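Notes on Keeping a Household Water Supply

The purpose of this entry is to record the arrangements my household has made for the storage of drinking water. Several readers wrote in after the previous entry on pantry shelving to request the particulars, and it seems proper to set them out in one place.

Our home stands at the upper end of Silterville, where the town main was shut down twice during the past winter. The first interruption lasted 5 hours. The second lasted 2 days, and the notice was delivered to our door on the second of them. Residents of Salem, where I lived previously, will recall similar notices, though those generally arrived in advance.

Following the second interruption, I adopted a written plan. It is kept inside the door of the hall cupboard and is reviewed every June.

Containers

The household maintains 300 liters in upright containers of the Hikex pattern, which have a wide neck and a separate spout. Narrow-necked containers were tried first and proved difficult to scrub. Each container bears a paper label stating the date of filling. Ink labels were found to run, and pencil has been used from then on.

Containers are stored on the lowest shelf. A full container should not be lifted above waist height by one person. It is also advisable to measure the shelf before purchase. I did not do so, and one board had to be replaced at my own expense.

Rotation

Water is replaced every three months. The old supply is used for the garden beds and for washing the front steps. Before refilling, each container is rinsed, washed with plain dish soap, rinsed again until no suds remain, and left open on a rack to air. The caps are washed separately. The rubber ring inside each cap should be taken out, as a dark film collects beneath it.

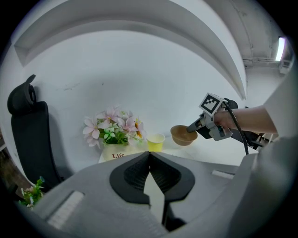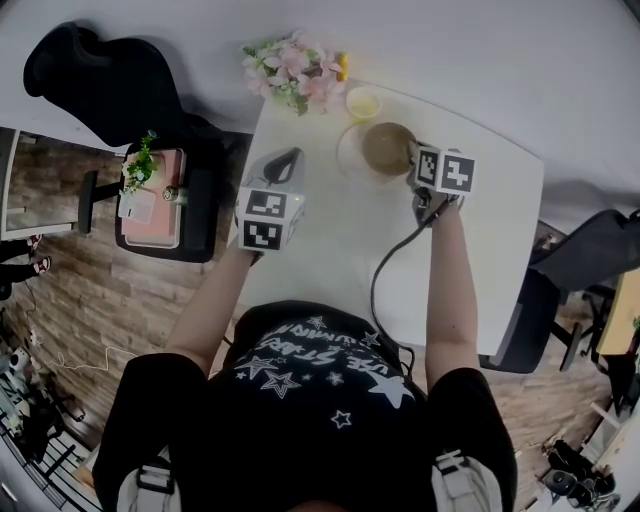
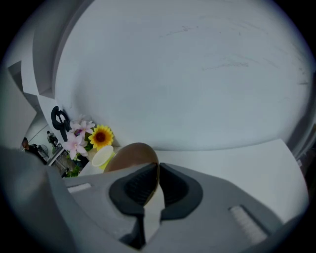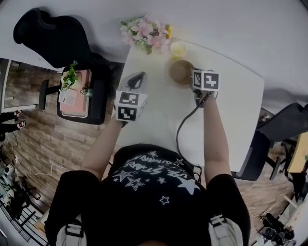 Rotation is entered in a ledger with a column for the container number and a column for remarks. The remarks column has been of more use than expected. Container four has been noted as slow to pour on three occasions, and the spout has now been ordered from Ustus, the hardware dealer on the lower road. Delivery was promised within the week and has not yet taken place.

Rain barrels

The barrel beneath the rear downspout is not part of the drinking supply. It serves the flush tank and the garden only, and its tap is marked with red tape so that guests will not be mistaken. A reader asked whether the barrel water might be boiled and used for cooking. This household does not do so. The roof is old, and I am not satisfied as to what comes off it.

A larger tank of 3,000 liters was considered and priced. The side yard would require a level pad, and the gate would have to be removed to admit the tank. The matter has been deferred.

Use during an interruption

Drinking and cooking have first claim upon the stored supply, followed by the washing of hands. Dishes are wiped and set aside. Laundry waits. A basin is placed in the kitchen sink so that rinse water may be carried to the flush tank. When service resumes, the cold tap nearest the main is run until the water is clear, and only then are the other taps opened. The screen at the end of the kitchen tap should be unscrewed and cleared of grit.

Further questions may be sent to the address below. The next entry will concern the lagging of outdoor pipes.

Contact | Copyright 2018, all rights reserved | Back to top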